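Chapter 7
Household Manipulation: What Remains Unsolved

Laundry is a standard test of household robots. It joins three problems treated separately in earlier chapters: balance while bending, control of hinged doors, and the handling of cloth.
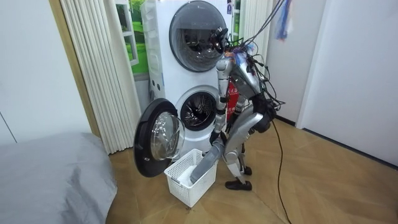 Figure 7.1 A humanoid robot reaching into a laundry basket in front of a stacked washer-dryer.

Cloth is the hardest of the three. A garment has no fixed shape, and a grasp planned from one view may fail once the fabric moves. In the Asstead trials, 248 of 2530 cloth transfers ended in a dropped item. Section 7.2 defines the task, and Section 7.3 compares the Nukora and Fisteo grasp planners.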